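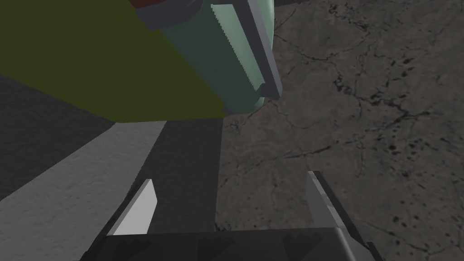
Trutel Teach is a recording and remote-control package for arms with a parallel-jaw gripper. An operator drives the arm with the Duteo hand controller, and the software stores joint positions, jaw opening and the wrist view at 30 frames per second. The same session can be run against a simulated cell before any hardware is powered. In the simulator's wrist view, both fingers stay visible with the jaws open, so the operator can judge the approach to a part such as the green cylinder – including its flange – before closing.

**Recording modes**

- Hand guiding: the arm is moved directly, with the motors in low-stiffness mode
- Remote: Duteo controller, wired or over the local network
- Simulated: same controller, no arm connected

**Specifications**

- Command rate: 1000 Hz
- Maximum recording: 60 minutes
- Seats per license: 3
- Export: Varma task format, CSV

Controller sold separately. Price list valid from 1/5/24.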